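Chapter 6
Repair, Reuse and Recycling

Most office computers are replaced long before they stop working. Businesses often change them on a fixed date – when the warranty ends, for instance – and the old ones are sold, stored or scrapped.
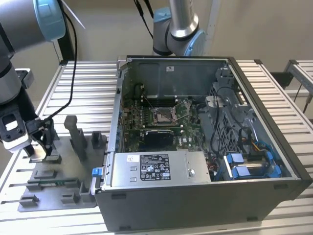 A machine that is scrapped still holds copper, aluminium and steel, along with small amounts of gold. Recovering these metals takes labour, and labour costs money.

Kirsty Tomoana, who studied 97 firms, found that price decided most disposal choices.

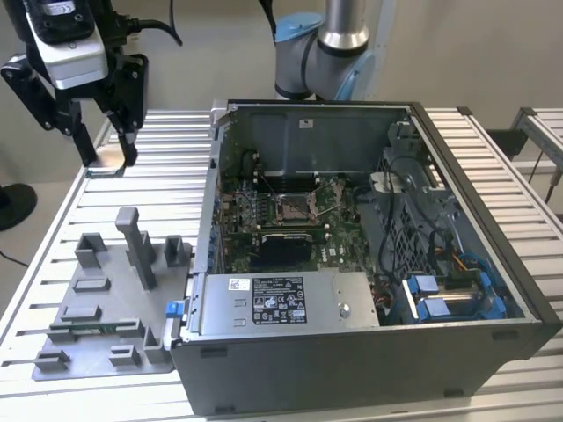

Reuse usually saves more energy than recycling, as no new parts have to be made. In this chapter we compare the two and look at who pays for each. Section 6.1 begins with the second-hand trade.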